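Edileuza Macedo
Sunday, August 12, 2018

Right, kettle's on, feet are up, and I've promised several of you a proper answer to the question I get at the counter at least once a week, which is whether a robot is going to be making your buns any time soon. I've been to see one having a go. Long thread, get a biscuit.

For anyone new, I run Bradita, the little steamed bun shop in Hodton, the one with the green door next to the shoe mender. We do about 2,000 buns in an ordinary week and a good deal more when the fair's on, and every single one goes in and out of a steamer by hand. Mostly my hand. My wrists would like a word about this.

So when Meireles (they're the small firm over in Ciltton who do arms and grippers and that sort of thing) asked if I'd come and be rude about their bun handling, I said yes before they'd finished the sentence. I love being rude about bun handling!

I should say I went in expecting a big cage and a lot of shouting. It was a white table by a white wall with a steamer on it. Two arms, one from each side, about as grand as my kitchen at home, and it was the friendliest bit of engineering I've stood next to in years.

The chore sounds like nothing. Take the lid off, put the buns in with a gap between them, put the lid back, and at the other end do it all backwards onto a plate. My niece could do it when she was five. She'd have eaten one, but she could do it.

Now try telling somebody how to do it without using your hands. I had a go on the train home and got as far as "pick it up gently" before I realised I couldn't say what gently was. I know it in my fingers and that's the only place I know it.

The trouble is that dough isn't one thing. On a warm morning it's slack and sulky, on a cold one it's tight as a drum, and a bun that's been sat proving for too long will sigh and go flat if you so much as look at it. You change your grip for all of that and never notice you've done it.

A robot finger is a hard little thing by comparison. Two metal ones, coming in from the sides, on something with about the firmness of an earlobe. I found myself holding my breath, and I've got no money in it at all.

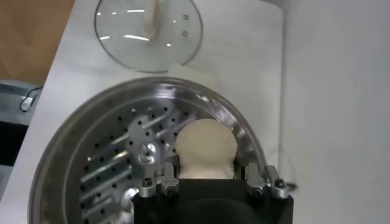 Two metal fingers, one soft ball of dough, and the pot underneath it. Mind that waist!

You'll see what I mean about the squeeze. It's pinched in at the bottom where the fingers are and still nicely round on top. If one of my Saturday girls held a bun like that I'd say "lower your thumbs, love, and let it sit in your palm", and then I remembered that it hasn't got a palm.

Which was my first rude remark, and they wrote it down. They were very good about it. Give it something to cup with, I said. A bun wants to be carried from underneath like a sleepy kitten, and pinching is for crabs.

Second rude remark was about paper. At the shop every bun sits on its own square of greaseproof, and you lift the paper as much as you lift the bun. It stops the sticking and it gives you something to get hold of that doesn't bruise. That one turned into a whole conversation about whether thin paper is harder to pick up than dough. Apparently it may well be. I'd never once thought of paper as difficult.

(My mother used cabbage leaves, before anyone writes in. I know about cabbage leaves. I'm not putting cabbage leaves in front of an engineer until at least October.)

Then we come to the lid, and I'd like everybody who's ever said "it's only a lid" to come and do a Friday evening with me.

A glass lid is a swine. It's slippery, it's see-through, it's got light bouncing off every bit of it, and when it's been over steam there's a puddle hiding on the underside waiting to run down your sleeve or, worse, onto the buns. You tip it away from you as you lift. Every cook does that, and I don't know a single one who was ever taught to.

I asked how the machine knows where the glass is, if you can look straight through it. The answer was long and kind, and I followed roughly half. The bit that stuck was that shiny and clear are two of the worst things you can put in front of a camera, and a steamer is pretty much nothing but shiny and clear.

I did feel for it, then. I walked into the glass door at the bank in front of the whole queue last spring, so I'm in no position to judge.
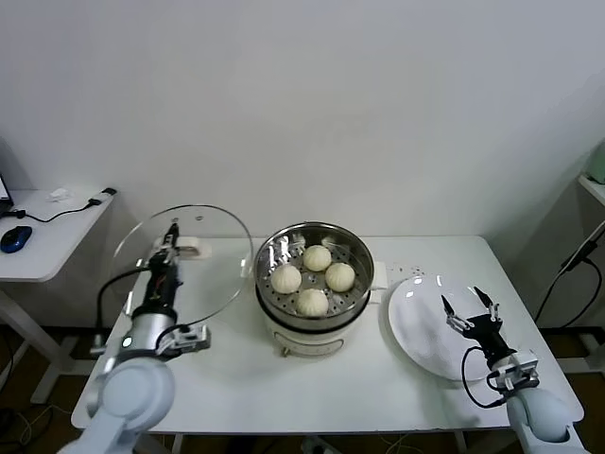
What I hadn't thought about till I was there was how much I use my other hand. If you'd asked me, I'd have told you putting a bun in a steamer was a one-handed job. It isn't, is it? One hand's minding the lid the entire time and the other's doing the visible work and taking all the credit.

So two arms makes sense to me. One arm on its own has to put the lid down somewhere, and then it has to find it again, and in my kitchen there's never a somewhere. There's a tray of spring onions, a wet cloth and somebody's phone.

And spacing! Spacing is where I'd started to get properly fussy. Buns swell. You leave a gap that looks daft when they go in, because if you don't they come out kissing, and then you tear the skin getting them apart and nobody wants to pay full price for a torn one.

I'll say this for the machine, I don't think it would get bored of spacing. By the third hour of a fair day my gaps have gone to pot and I know it, I just haven't got the heart to look. A thing that puts the last bun down as carefully as the first one would be worth having for that alone.

Speed, though. You'll want to know about speed. I didn't have a stopwatch on me and it would've been bad manners, but I can tell you it's an afternoon-with-the-radio-on sort of pace. I wasn't bothered. When I started out, my aunt said I handled dough like I was defusing it.

I did the sums on the way back because I'm like that. Our best week ever, fair week last year, was 2,817 buns. I keep the number on a bit of card by the till. At the pace I watched, I think we'd still be steaming for the fair before that one.

But that's asking it to be a whole shop, and I don't need a whole shop. I've got a shop. I need somebody to mind the steamers at five in the morning while I get the fillings on, and who doesn't mind the heat on their face. Put like that, it starts to look a bit nearer.

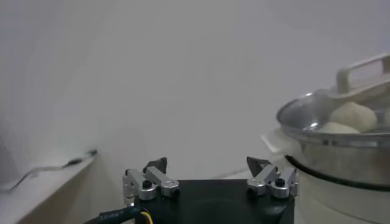 Lid on, buns under the glass, gripper wide open beside the pot. I know that feeling, love.

Waiting is a chore as well, by the way, and it's the one most people get wrong. They peek. Every time you lift that lid the heat goes out and the tops can wrinkle up like a thumb in the bath. I've had grown men with catering certificates who couldn't leave a lid alone.

A robot that hasn't been told to peek won't peek. I said so out loud, quite impressed with myself, and was told the hard part is getting it to know when something's gone wrong and it should peek. Fair enough. I go by the smell and the rattle of the pot, and I don't know how you'd hand either of those over.

So can they do it yet? Here's where I've landed, and I'm only one woman with a steamer. Bits of it, with kind people standing close by. The whole thing, on a wet Monday, with a delivery at the back door and the gas playing up, no, and I wouldn't leave one on its own with my stock.

And cleaning down, not a hope, as far as I could tell. The holes in a steamer plate want a proper go with a brush and you have to feel for the sticky ones. If Meireles crack that I'll buy them all dinner, and I'll dance on the table afterwards.

My Saturday girls asked if they should be worried. I told them the one job I'd hand over tomorrow is lifting full steamers off the top ring, and they both said "oh, it can have that". Same here. My shoulder's already packed its bag for it.

I'm invited back to Ciltton in October and I'm taking my own dough this time, the slack warm-morning sort and the tight sort, plus a stack of greaseproof squares. If you've got a kitchen job you'd like to see a machine sweat over, put it underneath and I'll pass on the good ones.

Oh, and somebody's already asked if I let it have a go at pleating. I did not! We were all getting on so well.

Shop's open from seven on Tuesday, pork and chive are back, and there'll be red bean until they go.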